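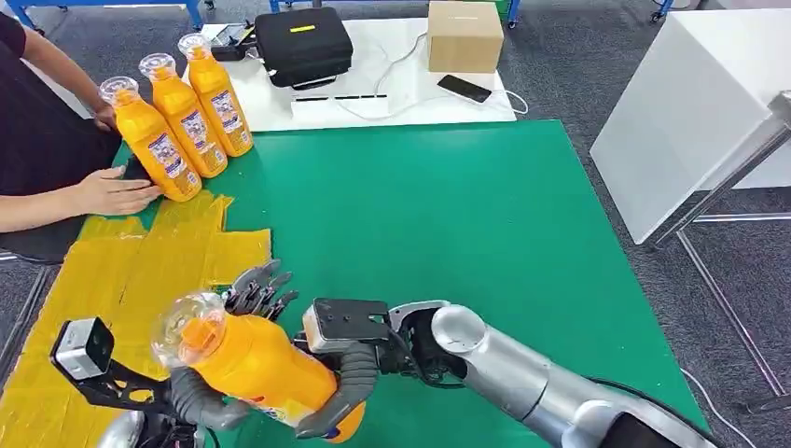

Week 4 — Teleoperation with two hands. In this session we speak about how a person can show a task to a robot from a distance. The operator moves his own hands, and the robot copies them with a small delay. Please choose objects which are easy to tell from the background; orange bottles on a green mat are a good choice. Look also at how the fingers go around the bottle while it is held almost flat. When you control such a grasp, close the thumb last and do not squeeze more than needed.

For the exercise, each pair records 21 demonstrations. If the bottle falls, stop the recording and mark it as failed — do not delete it, we will use it in week 6.

Before you start, read the safety sheet from Mr Gulyás. One student operates, the other keeps a hand near the stop button.

Questions about the Cilurent software go to Noemi Van Dusen, room 23.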